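Brallden Fistau 50 Garment Steamer: Four Weeks of Use

Category: handheld and upright steamers
Reviewed by Mei-kuen Mak
Fri 24 May

The Fistau 50 is the upright model in Brallden's current line. It has a floor tank, a fabric-covered hose, a telescoping pole and a steam head with a metal face. Brallden also sells a handheld under the Fistau name, which uses a different heater and is not covered in this review.

I bought the unit at retail for $181. It replaced a Drasum upright whose hose had split at the lower collar after several years.

Setup

Assembly took one screwdriver and no patience. The pole locks into the base with a quarter turn and is then held by a single screw. The printed instructions put the screw on the wrong side, but the hole is obvious once the pole is seated. The hose connector is threaded plastic. It should be tightened by hand only, and I would have preferred brass.

The tank lifts straight up and has a wide cap that accepts a faucet stream without splashing. The cap gasket sits in a shallow groove and came out twice during refilling. Check it before turning the tank over.

Steam output

There are three settings. Low is adequate for rayon and thin polyester. Medium handles most cotton jersey. High is needed for linen and for anything that has been folded in a drawer for a season. The change from low to medium is large and the change from medium to high is small, so in practice the dial has two useful positions.

Output on high is steady until the tank is nearly empty, at which point the pump becomes louder and the head starts to spit. A low-water light is fitted, but it comes on late. I began refilling by the line molded into the side of the tank and the spitting stopped. 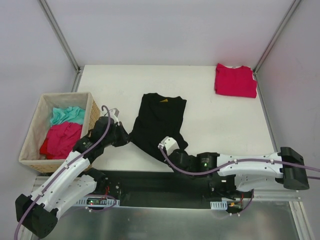 Knits need different handling from wovens. A jersey top hung by the shoulders will stretch under its own weight once it takes on moisture, and the effect is worst at the hem. I steam knits on a hanger only for the first pass, then lay them flat and let them cool before folding. The Fistau's head can be used at a shallow angle over a flat surface, provided the hose is kept above it. If the hose sags below the level of the head, condensate collects in the loop and comes out as a wet spot.

Dark fabrics show these spots for longest. A plain white cotton cloth wrapped over the head will catch most of the water at some cost in output.

Accessories

The crease clip is weak and slides off trouser fabric. The brush attachment is good on wool coats and poor on everything else. The padded glove is thin across the palm, and I went back to using the one from the old Drasum. The hanger at the top of the pole folds for storage and does not rotate, so the garment has to be taken off and turned to reach the back.

Cleaning

Brallden calls for descaling every 50 hours with its own solution. Man-lok Siu, who repairs small appliances and looked over the base with me, found the drain plug easy to reach and the heater housing closed with ordinary screws. He did not like the pump mounting, which is a press fit into thin plastic. Spare hoses are listed under part number 972. Mine has not needed one.

Compared with the Lo upright

The Lo costs less and heats up sooner. Its tank is smaller and its pole leans under a winter coat. For shirts alone I would buy the Lo. For mixed laundry and heavier garments the Fistau is the better machine.

Rating: 4 out of 5

Good: stable pole, steady output, easy tank
Bad: loose cap gasket, late low-water light, weak crease clip

I will update this review in July, after the first descaling.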